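### 4.2 Gripper comparison on the hose task

We compared two finger sets on the same pair of arms. The first set, from Cumby, uses a stiff linkage and closes at a fixed speed. The second, from Pemero, has more travel and lets the controller change the closing speed during a grasp. Both were driven by the Catlow controller with identical force limits, so that any difference in the results could be traced to the hardware. The arms were mounted facing each other across a plain white table, and they kept the same starting pose for every block of trials.

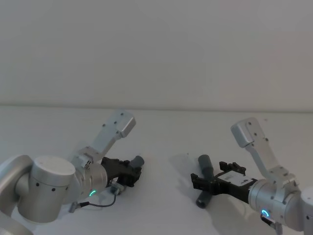 **Figure 3.** The two-arm station used in the gripper comparison.

*Why was the force limit kept the same for both finger sets?* An earlier round in April used the limit suggested for each set, and we could not separate the effect of the fingers from the effect of the force.

We ran 386 trials in total, split evenly between the two sets. A trial counted as a success if both arms held their targets for 20 seconds without slipping. Slips were scored from the joint logs, and doubtful cases were replayed at half speed. Trials stopped by a controller fault were repeated and are not included in the total.

The finger sets were changed only between blocks. After each change we ran the zeroing routine on both arms and checked the reported opening against a gauge. The cable at the wrist also had to be checked by hand, because a tight loop can pull on the connector when the last joint turns.
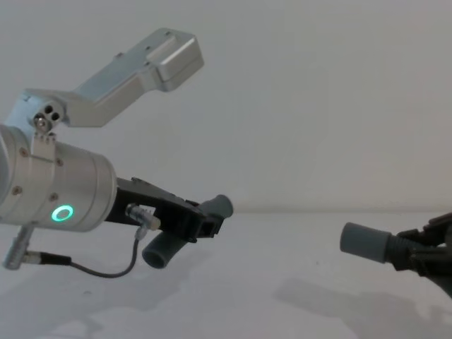
*Page last changed: 4 January 2023*

The Spahić planner produced the approach paths for both sets. It treats each gripper as a simple box, which worked well for wide approaches but left little room when the fingers came in low over the table. We added a margin of 6 mm to the box and left the other planner settings alone.

Hose targets were harder than rigid ones. A corrugated section can shift or roll as the first finger touches it, and the second finger then meets it off center. Wrist views were the most useful record of this – the overhead camera often lost the contact point behind the gripper body.
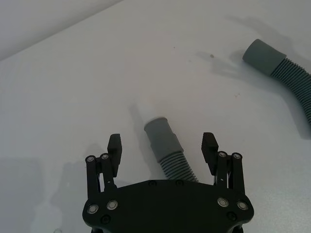 With the Pemero set, slowing the last part of the closing motion reduced this rolling, although it made each grasp longer by 2 seconds. The Cumby set could not be slowed in the same way, and we tried moving the approach point toward the smooth cuff instead. That helped when the hose lay straight. It made little difference on curved sections, where small errors in the estimated angle had a larger effect than the choice of fingers. Section 4.3 reports the angle errors for each camera.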